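Nunuvora Toolkit: Frequently Asked Questions

Last updated March 2024 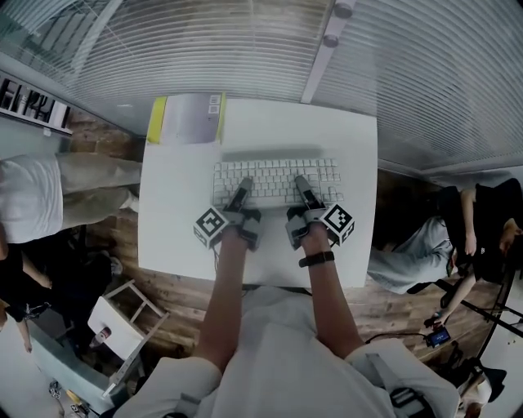 A typing session with the hand-held grippers. The marker cubes on their sides are what the tracker looks for.

Nunuvora is our open toolkit for turning hand-held gripper recordings into policies a robot arm can run. It covers the path from raw video to a trained controller: tracking, syncing, cleanup, training and playback. These are the questions we get most, with answers from the people who write the code. We love this stuff, so some of them run long.

What does the software do with a recording?

It works out where each gripper was at every moment, how far open it was, and what the head view showed at the same time. Those three streams get lined up on one clock and saved as an episode. The training code reads episodes directly – no conversion step, no side scripts.

Why use printed markers? Can't you track the grippers without them?

You can, and we have a branch that tries. Markers still win for us. A cube shows more than one face to the camera most of the time, so when one face turns edge-on the solver can lean on another. Each square code has its own ID, which means the left and right grippers never get swapped when your hands cross. Print them flat, print them matte, and measure them after printing. A scale error in the print becomes a scale error in every pose you record.

My lens is very wide and everything bends near the edges. Is that a problem?

It's fine, and we like wide lenses because the hands stay in view. Run the calibrate tool with the fisheye model selected, and move the board all the way out to the corners. People tend to wave it around the middle and stop. If your reprojection error looks great but poses drift when a hand moves outward, that's almost always the cause.

Why typing? It seems like an odd task.

Typing is a wonderful test! Keys are small, they sit close together, and the answer is easy to check: either the right letter came out or it didn't. The logger can record keyboard events next to the video, so every press gives you a free contact label. We compare the time of the key event with the time the fingertip stops moving down, and that one number has helped us find more sync bugs than anything else we've tried.

How many episodes do I need?

It depends on the task. Our first typing policy was trained on 154 episodes and could find the right row but often hit the neighboring key. At 1,000 it became useful. Going to 2,000 helped mostly with keyboards placed at an angle. Start small, train early and look at what fails before you record more.

Do other people in view confuse the policy?

Less than you might expect. The tracker ignores anything without a code on it. For the policy, a bit of change in the background is healthy, and a model trained only in front of a bare wall tends to fall apart when the wall changes. Do watch for stray codes, though. If there's a printed square lying somewhere near your work area, add its ID to the ignore list in your session file.

What happens when a marker is hidden?

Short gaps are filled by the smoother, which looks both forward and backward in time. The default limit is 6 frames. Past that, the segment is flagged and left out of training unless you say otherwise. You can raise the limit, but check the playback afterward, especially for fast moves.

Can I see what a policy is planning before it moves anything?

Yes, with the Ghanem viewer. It draws the predicted fingertip path over the live view and updates as each new action chunk arrives. There's a step mode that waits for a key press between chunks. Georges Boutros built it over a few weeks to chase down one bug where the arm paused before every press (the planner was throwing away the last half of each chunk), and it's now the first thing we open.

Which arms are supported?

The playback code sends target poses, so any arm with a Cartesian controller can work once you write an adapter. The Kullby adapter in the repository is the cleanest one to copy. Joint limits and speed caps go in the adapter, never in the policy. Please test with the caps set low.

Do I need a graphics card to process recordings?

Not for tracking and cleanup, which run well on an ordinary laptop. Training is another matter, and you'll want one there.

Where did the Umorside importer go?

It's being rewritten. The old version dropped gripper width on long files, so we pulled it. The new one is planned for May, and the test files are already in the repository if you'd like to try your own fix.

How do I report a tracking bug?

Open an issue and attach the session file, the calibration file and a short clip that shows the problem. Include a few seconds from before things go wrong, so we can see the last good pose.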